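Two-arm table setup: planner says the path is clear but the grippers end up nearly touching. Padding or something else?

Posted in Planning and Control, August
Tags: bimanual, collision checking, trajectory timing

Hi all, first post after a long time of reading. I have a small two-arm setup on an aluminum rail, one arm at each front corner of a white table, with plain walls on three sides. Both arms are driven by Dillow for planning, and I send the joint targets out through the Ornunon bridge at 200 Hz. Each arm by itself is lovely. I can leave either one running a pick routine through dinner and it behaves.

The trouble starts when both arms have something to do near the middle. I plan the left arm, then I plan the right arm, and the checker tells me both paths are free of collisions. Then I play them together and the grippers come so close in the center that I grab for the stop button. It is worse when the left gripper is holding a long thin thing that sticks out past the fingers.

I have raised the padding on the gripper shapes several times. Past a certain point the planner gives up and says there is no solution, which I sort of understand, because the objects I want to reach are close together on a small mat. Is there a setting I am missing, or am I going about the whole thing the wrong way? I would rather not slow everything to a crawl if I can help it.

dovetail_jig
Welcome! I had this same headache for most of a winter, so let me save you a few evenings.

From what you wrote, you are making two separate plans. When Dillow plans the right arm, it only knows where the left arm is at the moment you ask, usually parked at home. It has no idea the left arm will be over the mat two seconds later. So both answers are correct, each on its own, and the pair is still a bad idea.

What you want is one planning group holding the joints of both arms. In your group file, make a third group (mine is called "both") that lists the left and right arms as members, and ask for a plan on that. The two arms then share one clock and get checked against each other at every step. It is slower to solve. I give it 1,000 samples before it is allowed to quit, and most of the time it finishes well before that.

Two more things while you are in there. Check your allowed-collision table. The setup helper likes to switch off pairs that never touched in its random poses, and on my rig it had switched off left fingers against right fingers, so all the padding in the world did nothing. I found 17 pairs turned off and had to put several of them back by hand. Then look at how far apart the checked points are along the path. If the steps are coarse, two thin parts can pass through each other between checks and the planner will never know. Make them finer near the middle, even if you leave the rest alone.

And please do attach the held object to the gripper in the planning model! If the model thinks the fingers are empty, that long thin thing doesn't exist as far as the checker is concerned. A plain capsule a little longer than the real part is plenty.

Once those were sorted I put my padding back down to almost nothing, and I can work both arms over a mat no bigger than a place setting – something I had given up on before.
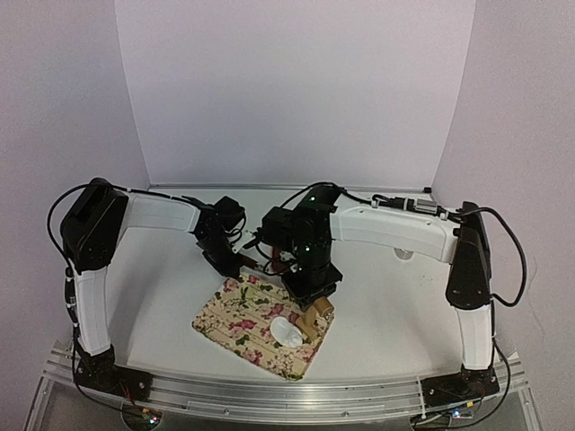 Both arms over the mat, left one apparently holding the stick.

With spacing like that, any pose your planner is off by shows up in a hurry, so do check your base positions too. I measured mine from the end of the rail with a ruler and was rather proud of myself, and it was still not good enough. Touching both grippers to the same mark on the table and correcting the right base until they agreed did far more for me than any setting.

marshlight
just turn the speed down and add more padding, worked for me. my arms are further apart though

pebble_and_twine
Dovetail has covered the planning side very nicely, so I will only add a bit about playback, which caught me even with a combined plan. If you split the finished path into a left half and a right half and send them as two commands, they may not start together. In the Ornunon bridge each arm has its own queue, and one of mine was starting noticeably after the other. Plot commanded and measured joints for both arms on one chart (I use the Ngata viewer, but anything that lines up timestamps will do) and look at where each one begins to move.

The fix on my side was to send both halves with the same start time, set slightly in the future, and to have the bridge hold both arms if either one falls behind. The Garkska plugin has a switch for that called "linked hold" and it comes turned off. Try it with the grippers well up off the table first, and good luck – it is a very pleasant thing to watch once it works.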